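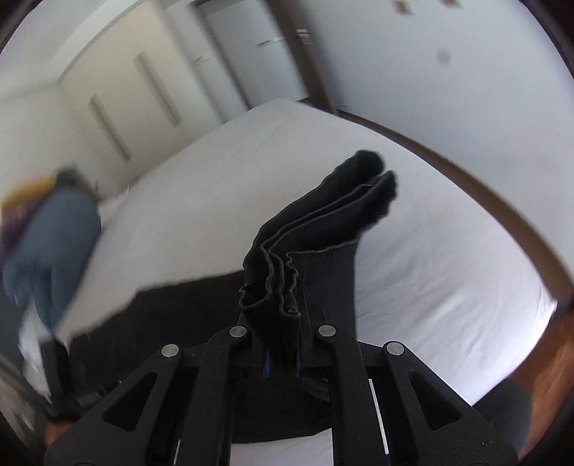

Accueil | Le club | Projets | Archives | Contact

Imprimer - Envoyer par e-mail

Projet Prerar - rapport d'étape, 8 mars 2021

Le club robotique de Flillier s'était fixé en août un objectif modeste : apprendre à une machine à ranger des chaussettes. Nous avons enregistré 376 manipulations avec la pince tenue à la main, dont 104 ont fini à la corbeille, souvent faute d'avoir appuyé sur le bon bouton. Les chaussettes noires posées sur un vêtement noir restent notre meilleur ennemi - le logiciel Heo y voit une seule grande chaussette.

Les bandes bleues à l'intérieur des doigts tiennent bien le tricot. La prise par le revers, côté bord-côtes, donne les essais les plus réguliers ; par la pointe, on a surtout appris la patience.

Reste à faire : trier les 198 essais du lot Bamham, revoir l'étalonnage, et rédiger la partie théorique que chacun croyait confiée à un autre.

Classé dans : Projets élèves > Robotique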